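By September the shop had 80 dead computers and two living employees, and Wahyudi Pasaribu was starting to worry about the ratio.

"This one's from Trillach," said Ridwan Nugroho, who had carried it up the stairs and wanted credit. "They say it hums."

"Everything at Trillach hums. The manager hums."

Wahyudi looked down at the bare socket, its little bracket standing open like a mailbox after a divorce.

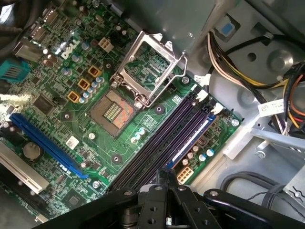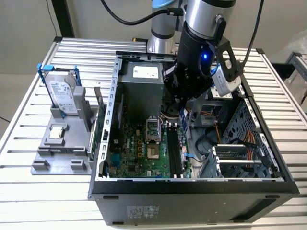
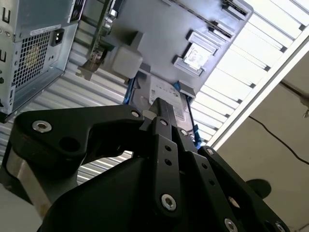
*The Trillach Dell, side panel off.*

"Did they mention the processor?" he asked.

"They mentioned the hum."

"A computer with no processor shouldn't have opinions of any kind."

Ridwan consulted the ticket. It said *hums, please hurry*, and under that somebody had offered 40 dollars, crossed it out, and written 8.

"Maybe it's the power supply," Ridwan said.

"Maybe it's the manager." Wahyudi reached for the phone. "Get me Trillach. And ask what they did with the chip before you ask about the money."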